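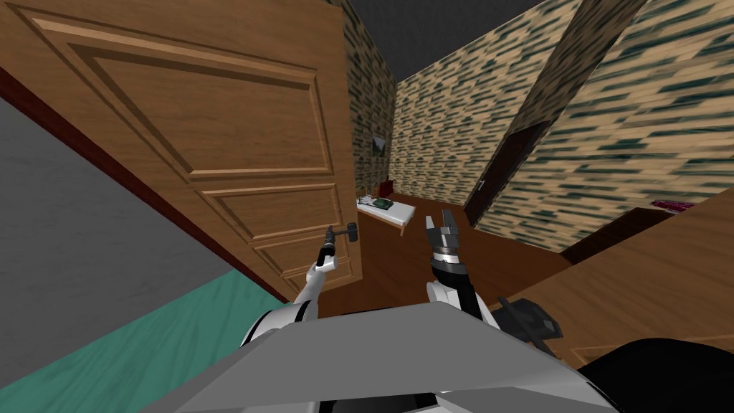

Large wooden door, open, with a wooden floor beyond.

Berkavance 3655 Mud Cover for Dirt Sprint Cars

Clay is heavy. Every driver knows this, and most crews find out again around the second hot lap session, when the right rear wheel has packed itself full and the car shakes like a washing machine with a boot in it. The 3655 is a bolt-on cover that keeps the mud on the outside of the wheel, where you can hit it with a scraper and feel better.

It mounts on 3 quarter-turn fasteners with captive springs. Captive means they stay on the cover when you take it off. Our older cover did not do this, and we sold a great many replacement fasteners to people who had been walking in tall grass.

What you get
One mud cover, formed plastic, in black or white. White looks terrific until you use it.
Fasteners, fitted.
A mounting ring and hardware.
2 spare springs in a bag that says "spare springs."
A Berkavance sticker, which adds no horsepower.

Fit
Made for 15-inch beadlock wheels drilled for three-point covers. If yours is drilled for a five-point cover, you want the 3655-F. If yours is not drilled at all, please use a drill press and somebody patient.

Cleaning
Scrape it with plastic or wood, then wash it. A pressure washer is fine from a sensible distance. Brake cleaner is not fine, and we can tell when you send it back.

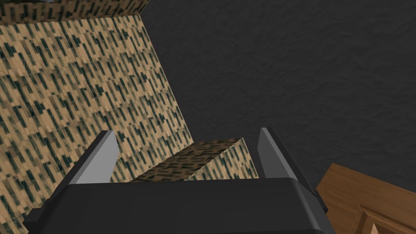 Gripper with its two fingers set well apart.

Track notes
Ji-hoon Kang ran a set at Badholm from April until the end of the season and replaced one cover, after contact with the wall in turn four. The wall is also still in service. Raluca Ene, who crews for him, would like it known that she can pull the cover with gloves on, and that she asked for bigger fastener heads two years ago. They are bigger now.

Common questions
Does it make the car faster? It makes the car less heavy on one corner by the end of the night. Draw your own conclusions.
Can I put numbers on it? Yes. Vinyl sticks well if you wipe the cover first.
Will it fit the left rear? Same cover, same holes, provided the wheel is drilled to match.

Returns
Unused covers come back within 30 days for a full refund. "Unused" has been tested by some very creative people. Mud counts as use. For anything else, write to Yoon-hee Ban at the Selunberg parts counter and include your order number.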